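Print | E-mail | Share (9)

Monday, late

I swam the whole bay at Carncombe this morning!! Buoy to buoy, 700 meters, no stopping, no hanging on to a kayak halfway and pretending to fix my goggles. In August I couldn't do a third of that without my calves seizing up.

Heather Haldane came along beside me for the first stretch and then just went, the way she does, and for once I didn't chase her. Long slow strokes, breathing every third one, counting nothing. Past the Mullari steps the water turns that deep bottle green and gets so much colder, and I usually panic there. Today I sang in my head (badly, the same two lines of a song) and by the time I'd run out of tune I could see the far buoy.

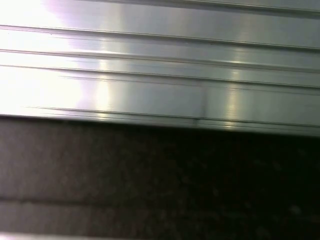 Afterward we sat in the Margaritis with our hair dripping on the floor and ate eggs and 13 pieces of toast between us. Thirteen! The girl kept bringing it. Heather thinks we should try the Pretitz crossing next, out to the rocks and back at slack tide, and I said yes before I'd swallowed. I'll need a brighter cap and probably a new wetsuit zipper.

Shoulders sore, feet still cold at 8 tonight even in the wool socks. I'm going again tomorrow if the wind stays down.

Comments (8)

We use cookies to improve your visit. Accept | Settings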